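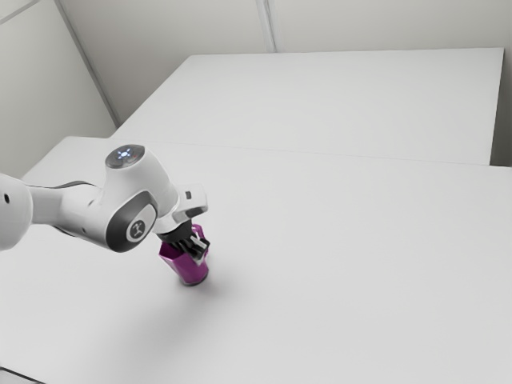
Himano gripping cell, Keltadness: set-up and upkeep

The cell on the upper floor at Keltadness handles one job, which is lifting faceted cups from the front table and placing them on the back one. Eskil Brekke built the simulated version first, and the real cell was set out to match it. The notes in this gallery follow the work from the model to the weekly checks. They are kept here so that whoever is on shift can find them without asking Nadine.

The model

Everything was tried in simulation before the tables were bolted down. The walls and both tables were left plain white, and the test part was made magenta so that it stands out from them and from the arm. Eskil kept the black fingers as well, to see where they hide the rim of the part.

The back table is set slightly higher than the front one. An early program ignored this and brought the part in too low, so the placing height now has its own line in the settings file. Change it there and nowhere else.

Grip height

The fingers close on the upper portion of the part, with the narrow end pointing down. Gripping lower gave a steadier hold, but the fingers came too close to the table on the way in. Kha Trịnh settled the height after a morning of trials and marked it on the set-up sheet.

A little lean is allowed when the part is lifted. If the lean is different on every lift, look at the pads before touching the program.

Finger pads

The pads are ridged and the ridges fill with dust from the cartons. Brush them out dry at the start of each shift. No solvent, as it leaves the surface slippery for the next hour or so.

Pads are changed as a pair, even when only one is worn. Spares are in drawer 7 under the bench, with the short hex key. Put the key back - there are 2 and one has already gone missing.

Squaring the hand

The hand should sit at 90 degrees to the flange marks when it is refitted. Hwa-young Tak made a small alignment block for this. Fit the screws loosely, push the hand against the block, then tighten them in a cross pattern.

After refitting, run the slow program once with no part on the table and once with a part. Keep a hand on the stop button for both.

Status light

A steady light on the wrist is part of the start-up check. Read the message on the pendant as well, and write the code in the log if there is one. The light alone does not tell you which joint has a fault.

Clearing a dropped part

Stop the cell, open the guard and pick the part up by hand. Do not try to drive the arm down to it. Check the rim for chips and put damaged parts in the scrap tray, then send the arm home before closing the guard.

Nghĩa Bùi added a home position over the front table for this purpose. It is further from the wall than the old one and leaves more room to reach in.

Weekly check

Tuesday, before the first run. Wipe down the arm casing with a damp cloth, check the cable clips, and run 16 lifts without stopping. Any drop means a pad check and another full set. Results go in the green book by the door, with initials.

Lighting

White on white is awkward for setting up by eye, both on the screen and in the room. We now switch off the lamp over the back table while teaching points - the shadow under the part is then easier to read, and it gives a fair idea of how close the base is to the surface.

Still to do

The settings file needs a second copy on the office machine. Nadine Saliba has asked for the pad change to be written up with part numbers, and Kha will do this when the next box of spares arrives in December.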